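Tamorel hand gripper: frequently asked questions

Last updated in March, after the second round of builds at the Notham workshop. If your question isn't answered here, write to Alina Sârbu or ask whoever is at the bench.

What is Tamorel?

A hand-held gripper you can build yourself. You hold it, you squeeze, and two padded fingers close on whatever you're trying to pick up. We use ours to work out how a gripper should approach a thing before we ask an arm to do it, and it's so much faster than writing motion code first (and a lot more fun!).

Do I need a robot arm to build one?

No. Plenty of people build Tamorel and never bolt it to anything. If you do have an arm, get the hand-held version working first. You'll learn how much squeeze your pads need, and that carries straight over.

What tools do I need?

A set of small hex keys, a file, a sharp knife, a drill with decent bits and a way to press in a bushing without tilting it. A bench vise with soft jaws is perfect for that. If you're working at Notham, all of it is in the drawers, so please put it back in the drawers.

Can I make the fingers from something other than plastic?

Sure! Sobia Rajput cut a pair from scrap aluminum and they're lovely, but heavier, and you feel it in your wrist by the end of an evening. For a first build, stay with plastic. It files easily, and if you drill a hole in the wrong place you haven't lost much.

Why do the fingers have felt on them?

Grip, mostly. Bare plastic lets go of smooth things at the worst moment. We tried rubber sheet and craft foam before settling on felt - rubber grabbed so hard that small parts wouldn't drop when you opened your hand, and the foam tore. Felt sits nicely in between, and you can replace it in a few minutes.
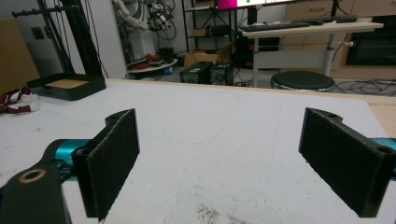
Glue it on in one piece and trim after the glue has set. If you cut the pad to size first, it will creep as you press it down and you'll end up with a bald strip along one edge. Contact glue works well. Hot glue leaves lumps you can feel through the pad.

How often should I change the pads?

I change mine every 200 grips or so when I'm handling anything with sharp corners, and much less often with soft things. Look at the edges first. Once the felt starts lifting there, it will keep lifting.

My fingers don't meet evenly. What did I do wrong?

Probably nothing serious! Loosen both finger screws, close the gripper gently on a piece of card, and tighten them again a little at a time, going back and forth between the two sides. If they still meet at an angle, check the bushings. One that went in crooked will throw the whole link off, and no amount of screw fiddling will fix it.

It squeaks.

One drop of light oil on each bushing. Keep it away from the felt, please. Oily pads have to be thrown out.

What are Pop and Clultitz?

Pop is the little test program that opens and closes the motorized version 100 times and tells you if it missed a stroke. Clultitz is the mounting plate for putting Tamorel on an arm. It's newer than the rest and the drawing still changes, so check you have revision 20 before you cut anything.

Pop stopped with code 1532. Is my motor dead?

Almost certainly not. That code means the fingers didn't reach the closed position in time. Check for a pad that's too thick, then for a cable caught in the link, then run it again.

Can I come and build one at Notham?

Yes, please do! The workshop opens at 6 p.m. and there's normally someone around who has built one before. Bring your printed parts if you have them, or come with nothing and start on the links.

Can I change the design?

Change anything you like, and send us the drawing if it works. Send it if it doesn't, too - Alina keeps a folder of those and we go back to it all the time.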